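How I Finally Sorted My Bracelets and Watches

Wed 22 December
By Idris Owen

I had 18 bits of jewelry living in one drawer, and every morning I'd pull out a single bracelet and get four of its friends with it. So last weekend I sat down with a few old cardboard boxes and fixed it (cheap, easy, and my tea was still warm when I finished!).

Start with the box. Any small shipping box works. Tear or cut the lid off completely, because flaps get in the way and you'll stop using the thing in a week. Don't fuss over ragged edges, you can tape those later.

Next, empty the drawer onto a table with a cloth on it. Beads roll, and I've chased enough of them across the floor to know. Check each string for worn spots before it goes anywhere, and put the weak ones aside for restringing.

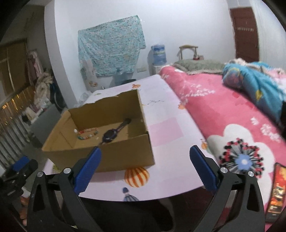
Now give everything its own patch of the box. I keep watches toward the middle, lying flat with the strap open, and beads along a wall where they can stretch out in a line and not knot up. Leave more space than you think you need! My first try had everything crammed in together and I was untangling again by dinner.

If your box slides around in the drawer, stick 3 dots of poster putty underneath. My friend Berwyn Penry lines his with felt, and it does look nicer, but I haven't bothered yet. Maybe in January, when I get to the earrings.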